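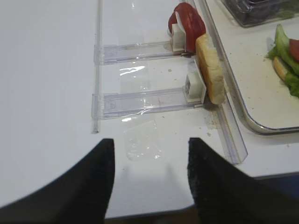 Hello all, and thank you for the kind replies about the Grenenberg picnic. I've been going back and forth on lunch since February, and I keep coming round to sandwiches, put together at one long table. A plain white tabletop with clear acrylic holders for the food would suit us very well – people can see what there is before they reach the front of the line. I'd want to borrow or buy something along those lines before we settle on the hall.

On April 21, 2021, a member wrote:

> Could we go back to boxed lunches from Purkis? Last time the line went clear out the door, and my two had given up by the time we got to the bread.

I do feel for you, and I remember that line! Purkis has been good to us, but they want an order of 500 boxes at the least, and we have never come close to that.

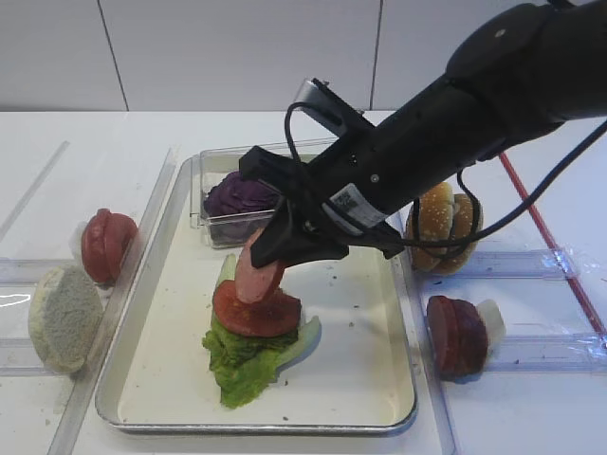
So my thought is to open lunch at two ends and let families with little ones go first. The Dernora bakery will slice the loaves for us if we ask 14 days ahead, and Papadakis has offered the big coffee urn again – bless them. Please write back if you can bring fruit or a cooler, and do tell me about allergies, even if you think I already know.

Warmly, from the lunch table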